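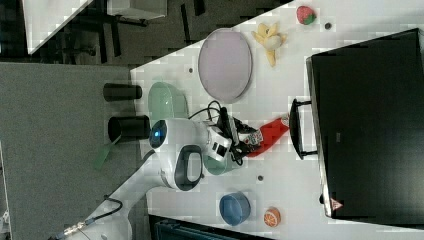 Tultano puts robot arms on the table-setting line, staff keep their hours

By Linnea Engebretsen, Tultano press desk
September
3 min read

WALLIN -- Tultano, which packs play kitchen sets and practice kits for schools and day cares, is moving part of its sorting and kitting work over to robot arms. First tables are up in the training room at the Wallin site. Rest of the rollout follows through the fall.

The job in question: kitting. Bowls, plates, play food, each piece picked up, checked and put where the order sheet wants it. A full catalog order can run to 661 separate pieces. Until now all of it by hand, standing, often the same reach over and over for a whole shift.

Tultano employs 193 people in Wallin. No positions are being cut as part of this project and hours stay as they are. 14 people from the kitting floor have signed on as table leads, a new role with its own pay step. They set out the pieces, run the arm through the pick, fix what it gets wrong and write down why.

"People asked me in the first week if they were training their replacement. Fair question," said Linnea Engebretsen, who heads the project and also writes these releases. "What they're doing is handing off the reaching. The deciding stays with them, what goes in the kit, what gets pulled, when to stop the table."

Practice so far is on mixed tableware and toy fruit. A round bowl, an oval plate, a banana, a strawberry, a slice of orange. Easy for a person. Less easy for a gripper, the shapes are all different and an oval bowl has to be taken at the rim or it tips. Soft pieces and glossy ones are being logged seperately for now.

The software comes from Hakuron, which has had two people on site since the start. Leads don't write code. They pick a task from a list, show the arm what they want, and save it or throw it out. Training is paid and takes place inside the normal shift, not after it.

What changes on the floor:

Shifts. Start and end times same as before. The morning crew meets at the tables instead of at the racks.

Breaks. Unchanged. Tables stop when the lead steps away, no exceptions, and the count doesn't run against anyone.

Rotation. Leads spend up to half of a shift at a table and the rest on packing, labels or returns. This came from the floor. Several leads said a full day of watching an arm was harder on them than a full day of packing, and the first schedule was thrown out over it.

Lifting. Heavy cartons are not part of this phase. Still carts and two-person lifts. A separate proposal is being written up.

Output targets stay frozen while the leads are learning. Tultano will not publish speed figures at this stage, the tables are still slower than an experienced packer on most kits and we'd rather say so. Where they help already is the late part of the shift, when wrists and shoulders are tired and the small pieces start landing in the wrong tray.

Next up is Pustico, the company's line of market stall sets. More fruit, more lids, a lot of small baskets. Leads will choose which kits go to the tables first and wich ones stay by hand. Some will stay by hand for good, the gift sets with tissue and ribbon for one.

Staff who did not sign on in the first round can still do so, sign-up sheet is by the time clock. No experience needed. Anyone who tries it and doesn't care for it goes back to their old station at the same pay they had before.

Visits for local press can be arranged in the morning, closed shoes please. Interviews with table leads only if the lead agrees, ask the press desk first and we will pass it on.

Contact: Linnea Engebretsen, Tultano press desk, Wallin | © Tultano. All rights reserved. | Back to top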